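3.2 Setting and sample

The survey was carried out in Purville among office workers who share open work areas. Of 1,231 people invited by letter in February, 169 returned a usable form, and 103 of these agreed to keep a noise diary for five working days. The diary asked for the time, the source of the sound and how far it broke into the task at hand, scored from one (not at all) to five (work stopped). Respondents who spent more than half of the day on the telephone were analyzed separately, as their own speech was the main source they reported. 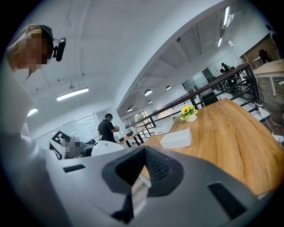

3.3 Scoring of interruptions

Each diary entry was coded twice, by Tkachuk and by Tello, working apart. Entries that named a source without giving a score were dropped. Speech was split into talk addressed to the respondent and talk between other people, a division that earlier work on shared offices has often left out. The daily scores were then summed for each person and divided by hours at the desk to give the Disturbance Index used in the rest of the paper.

Overheard talk raised the Index more than any other source, including talk addressed to the respondent. Printers, doors and footsteps were entered often but scored low. The effect of overheard talk was strongest before noon and weakened in the late afternoon — a pattern that held after telephone workers were removed.

Figure 2. Open office space with wooden floor.
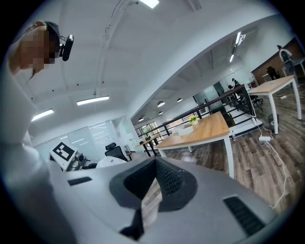

Dede Ackah, commenting on an earlier draft, objected that the morning effect may reflect the kind of work done before noon and not the talk itself, and asked for task type to be entered as a control. The diary form had no field for task type, so the control could not be added for the full sample. Interview notes were available for a small subset, and these are taken up in Section 4 together with the question of seat location.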